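Idrisa Mugo keeps her studio hours the way other people keep office hours. She arrives at the Novmont Center for Craft at 7 a.m., covers the clay she will use that day with a damp cloth, and does not answer the telephone until noon. Her first solo exhibition at the Center, "Vessels for Standing Water," opens Monday in the lower gallery and remains on view through May.

The exhibition brings together 20 large stoneware jars, all built by hand from coils and fired in the wood kiln at Killstead. The tallest stands taller than most of the visitors who will walk past it.

"I wanted a jar that you could not pick up," Mugo said. "A small pot asks to be held. With these you have to walk around them, and the back is as finished as the front."

Mugo came to ceramics after 11 years as a bookbinder in Dindstead. She said the change was less abrupt than it sounds. Both trades involve waiting for a material to dry evenly, and both punish haste. She took an evening class with the potter Tudur Morgan, who later offered her a bench in his workshop and who fired the kiln with her for this exhibition.

"Tudur let me ruin a great deal of clay," she said. "He would look at a cracked pot and ask me where I had stopped for lunch. He was usually right about the place."

The surfaces of the jars carry no applied glaze. Their color comes from ash carried through the kiln during a long firing, which leaves a gray-green skin on the shoulder and a dull orange near the foot. One jar, titled "Kaijage," slumped to the left in the heat. Mugo considered leaving it out and was persuaded otherwise by the exhibition's curator, Vasco Falcão, who has placed it alone at the end of the room.

"It is the one that people will argue over," Falcão said. "The others are very composed. This one has given way a little, and you see how thick the wall is."

Asked whether she draws her forms in advance, Mugo said that she makes one drawing for each jar and puts it away once the base is complete. The drawings, 20 in all, are shown in a case near the entrance. Several are on the backs of invoices.

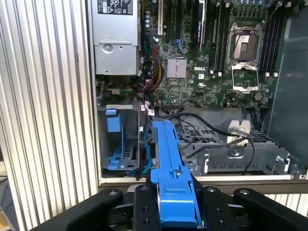
A blue part held inside an open Dell desktop computer.

Mugo will lead a coil-building workshop during the run of the exhibition. Places are limited to 11, and participants should bring an apron and a towel. No experience is required.

She has already begun a new group of work, lower and wider, with lids. "I have never made a good lid," she said. "I have two on the shelf now that nearly fit."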